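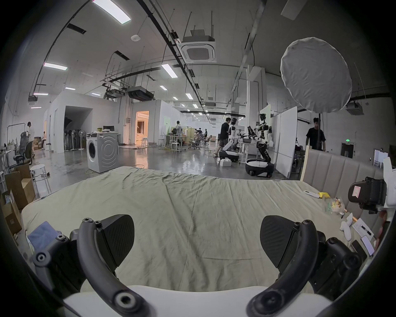

Attachment 1. Bed, sheet, creases. Remote control and sundries at the headboard side.

Ticket: Sheet on the folding bed will not lie flat, T-shirts fold crooked
Site: Rolcombe, main floor
Category: Furnishings / Linen (there was no better category)
Priority: Low, raised to Medium by requester, returned to Low, left at Medium
Status: Resolved, with grumbling

Reported problem

We fold laundry on the big bed on the main floor. The green sheet ripples whenever anything is drawn across it, and any T-shirt laid on top picks up the ripples as its own. Hems come out slanted. Folded shirts then go on the pile, and by the time the pile is a decent height it leans like a man looking for his bus. Please advise or send a new sheet.

First reply, linen desk

Thanks for the report. Please confirm the mattress size, the sheet size, whether the sheet has been ironed, and whether anything else is being kept on the bed.

Requester

Mattress is 200 by 200. Sheet is the Lục one from the cupboard, and the packet went in the recycling in February so I can't tell you what it claimed to be. Ironed: no. I did not know we were a household that irons sheets. Anything else on the bed: see attachment 1. Remote control, small yellow thing, a bag with coloured bits in it, two controllers, a white box and a phone. It is a bed in a shared room. It attracts objects the way the bottom stair does at home.

Linen desk

Noted. Clear the bed, please, and try again.

Requester

Cleared the bed at 10.15. By 11.00 the remote was back. It works the air conditioning and everybody wants it, and the bed is where they look for it, so that is where they put it. I have decided to regard it as part of the bed.

Test 1: pulling the sheet tight by hand

Pulled from both sides and tucked the spare under the mattress. Lovely for two shirts. On the third, the tuck came out on the far side and the whole sheet followed the shirt towards me like a tablecloth trick done by a beginner. No good.

Test 2: not dragging the shirt

Baptiste Jacquet looked over the ticket and suggested the sheet was only doing what it was told. We had been dropping each shirt at the far side and hauling it in by the sleeves. He proposed picking the thing up, holding it by two ends clear of the bed, and lowering it where you want it.
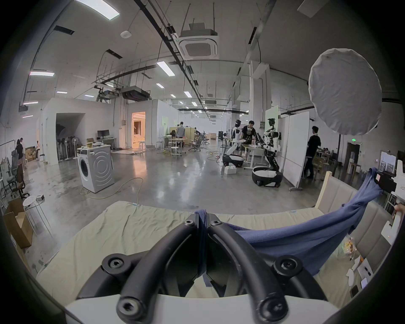
Attachment 2. Blue cloth held by both ends above the mattress. Wrinkles in the sheet underneath.

Results of test 2: fewer new ripples, same number of old ones. Lifting is a clear improvement and we have adopted it. It does not mend a sheet that was already rumpled when you started. Baptiste marked the ticket "solved". I unmarked it.

A note on technique for anyone reading later. Hold the shirt at the corners, wherever those are on the shirt in question, and let it hang for a second before it goes down. If you pinch it in the middle of an edge you get a sort of valance, which looks festive and folds terribly.

Test 3: weights

Four tins along the far edge of the sheet. They stayed put. The shirts didn't, as I kept reaching round the tins and catching a sleeve on the chopped tomatoes. Abandoned before lunch, when somebody needed the tomatoes.

Test 4: clips

Found a bag of Ranari clips in the drawer with the dead batteries. They are small, light blue, and meant for crisp packets or possibly for duvets; the label covers both. Put 2 along the far edge, one towards the left corner and the other further along to the right.
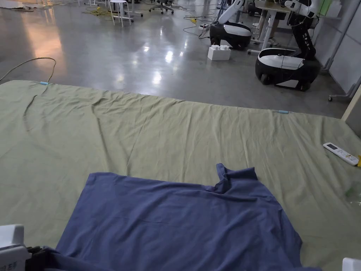

Attachment 3. Clips on the far edge of the sheet. T-shirt flat apart from the collar.

Results of test 4: the far edge now behaves. You still get some soft ripples and one long crease that runs from near the upper left corner down towards the middle, and I believe that crease will outlive us all. But the edge stays where it is clipped, which gives you a line to square the shirt against. Hems are straighter. The pile leans less.

Remaining fault: collars. The body of the shirt lies down without complaint and the collar sits up in a little peak at the top right, as though it had a question.

Linen desk

Is the collar peak caused by the sheet?

Requester

I would like it to be, so that it can stay on this ticket.

Linen desk

Please test on another surface.

Requester

Tested on the Stondov table by the kettle, which is 80 wide and perfectly flat and therefore no use for anything bigger than a tea towel. The collar bunched there as well. So the sheet is innocent of the collar. I have apologised to it.

Test 5: collar first

Old order: lay shirt down, smooth the hem, smooth the sides, notice the collar, sigh. New order: lay shirt down, collar, then everything else.

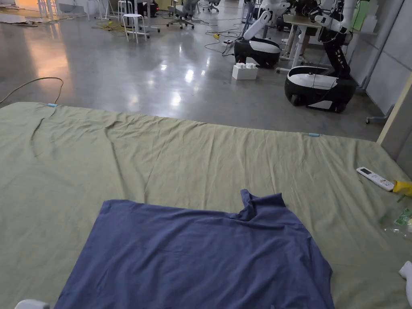 Starting at the hem pushes all the slack up the shirt, and the collar is the last place it can go. Working down from the collar sends it out at the bottom, where a straight tug deals with it. If the peak has already formed, don't press it flat with your palm. You will get a crease with a smaller crease inside it. Lift the neck, shake it, put it down again.

Did roughly 200 shirts' worth of muttering over this before it sank in.

Linen desk

Can we close?

Requester

Outstanding items, for whoever is on folding next:

Clips stay on the bed. They are not for crisps, whatever the label says.
Lift, don't drag.
Collar, then sides, then hem.
The remote lives on the right-hand side. Fold to the left of it.
I would still like a new sheet.

Linen desk

New sheet declined on the grounds that the present one works. Iron available from the cupboard on request.

Requester

Request not made. Closing at 16.40.

Reopened, Monday

Someone has used one of the clips on a bag of crisps.

Closed again, Monday

Clip recovered, wiped and put back on the far edge.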